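4장. 손목 시점 영상 기반 파지 정책의 시뮬레이션 평가 설정

4.1 적용 범위

본 장은 Welletti 시뮬레이션 환경에서 손목 시점 영상을 입력으로 받는 평행 그리퍼 정책을 평가하기 위한 설정 절차를 다룬다. 학습 절차는 5장을 참조한다. 3장의 설치와 렌더러 점검을 마친 상태를 전제로 한다. 평가 결과를 Cliltar 기준표에 등록하려면 아래 절차를 변경 없이 따라야 하며, 값을 바꾼 경우에는 실행 기록의 비고란에 변경 항목과 변경값을 모두 적는다.

개정일: 2019년 1월 17일 목요일
절차 작성: Abelardo Aravena

4.2 장면 구성 및 시점 고정

1. 실행 관리자에서 새 평가 작업을 만들고 장면 묶음으로 Brukness를 선택한다.
2. 카메라 부모 좌표계를 손목 링크로 지정한다. 월드 좌표계에 붙은 카메라는 이 평가에서 사용하지 않는다.
3. 그리퍼를 완전 개방 상태로 초기화한다. 초기화 명령은 첫 관측을 저장하기 전에 완료되어야 한다.
4. 미리보기 창에서 그리퍼 몸체가 화면 하단에 걸리고 두 손가락이 모두 보이는지 확인한다. 손가락 하나라도 화면 밖에 있으면 카메라 오프셋을 기본값으로 되돌린 뒤 3번부터 다시 수행한다.
5. 확인이 끝나면 시점 잠금을 켠다. 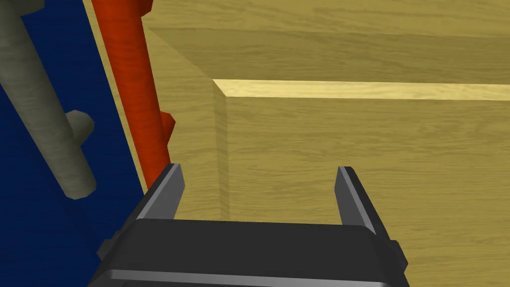

그림 4-1. 손목 시점 미리보기. 손가락은 개방 상태이며 왼쪽에 적색 및 회녹색 봉, 오른쪽에 목재 블록이 보인다.

참고: 봉과 블록, 배경의 목재 면에는 나뭇결 텍스처가 적용된다. 텍스처 해상도를 낮추면 색상 대비만으로 물체를 구분하는 정책이 유리해지므로, 정책 간 비교에서는 해상도를 통일한다.

주의: 시점 잠금을 켠 뒤 카메라 오프셋을 수정하면 미리보기에는 반영되지만 저장되는 관측에는 반영되지 않는다. 수정이 필요하면 잠금을 먼저 해제한다.

4.3 접근 자세 평가

접근 자세 평가는 목표 봉에 대한 손가락 간격의 횡방향 정렬만 측정한다. 파지 성공률은 4.5절에서 별도로 산출한다.

1. 목표 물체 목록에서 적색 봉을 지정한다. 나머지 물체는 방해물로 자동 분류된다.
2. 에피소드 수를 50으로, 에피소드당 최대 제어 스텝을 2000으로 설정한다.
3. 난수 시드를 31로 고정한다. 시드는 물체의 초기 위치와 정책의 행동 표본 추출에 함께 적용된다.
4. 정렬 오차 기록을 켠다. 오차는 두 손가락의 중간면과 목표 봉 중심축 사이의 거리로 정의하며, 목표 봉이 손가락 사이 개방 영역에 들어온 시점부터 기록된다.
5. 평가를 시작한다.
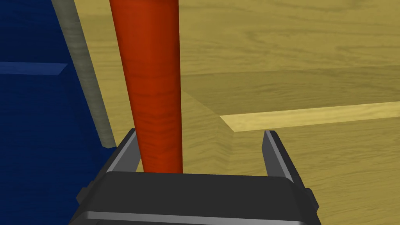
봉이 개방 영역에 들어왔더라도 한쪽 손가락에 치우쳐 있으면 닫힘 동작에서 봉이 밀릴 수 있다. 따라서 진입 여부와 정렬 오차는 별도 열에 기록하며, 두 값을 하나의 점수로 합산하지 않는다. 손목 시점에서는 봉의 아래쪽 끝이 그리퍼 몸체에 가려지는 자세가 나올 수 있다. 가려진 구간의 좌표는 시뮬레이터 상태값에서 읽고 영상에서 추정하지 않는다.

참고: Myung 정책은 행동을 2스텝 단위로 출력한다. 이 정책을 평가할 때는 기록 주기도 같은 단위로 맞춘다. 주기가 다르면 오차 곡선에 계단 모양의 변동이 나타나며, 이를 제어 진동으로 판정하지 않도록 한다.

주의: 평가 도중 실행을 중단하면 진행 중이던 에피소드는 실패로 집계되지 않고 목록에서 제외된다. 에피소드가 누락된 실행은 기준표에 등록할 수 없다.

4.4 무물체 대조 평가

정책이 물체 없이도 닫힘 명령을 내는 비율을 측정한다. 이 값은 4.5절의 오탐 보정에 사용된다.

1. 목표 물체 목록을 비우고 대조 모드를 선택한다.
2. 손가락 사이의 개방 영역에 물체가 없는 자세를 초기 자세로 불러온다.
3. 배경 재질은 그대로 유지한다. 단색 배경으로 교체한 결과는 대조 평가로 인정하지 않는다.
4. 닫힘 명령 임계값을 4.3절과 동일하게 맞추고 실행한다. 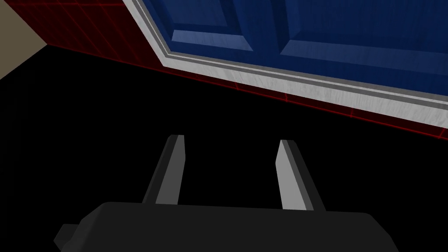
대조 평가에서 닫힘 명령이 발생한 에피소드는 명령 발생 스텝과 직전 관측을 함께 보관한다. 격자형 타일의 선이나 수납장 문틀의 모서리처럼 길고 곧은 경계가 명령 발생과 연관되는지 확인하려면, 보관된 관측에 대해 입력 가림 분석을 실행한다. 가림 창의 크기는 기본값을 사용한다.

주의: 대조 모드의 기록 파일은 접근 자세 평가와 같은 이름 규칙을 쓴다. 저장 경로를 분리하지 않으면 이전 결과를 덮어쓴다.

4.5 결과 산출

1. 접근 자세 평가와 대조 평가의 기록 폴더를 차례로 지정한다.
2. 두 실행의 시드와 임계값이 일치하는지 확인한다. 불일치 항목은 적색으로 표시되며, 이 상태에서는 산출 버튼이 비활성화된다.
3. 산출을 실행한다. 파지 성공률, 정렬 오차 중앙값, 무물체 닫힘 비율이 각각 별도 행으로 출력된다.
4. 출력 파일을 실행 기록에 첨부한다.

기준표 등록 양식은 부록 B에 있다. 3월 이전 판의 양식에는 무물체 닫힘 비율 항목이 없으므로 사용하지 않는다.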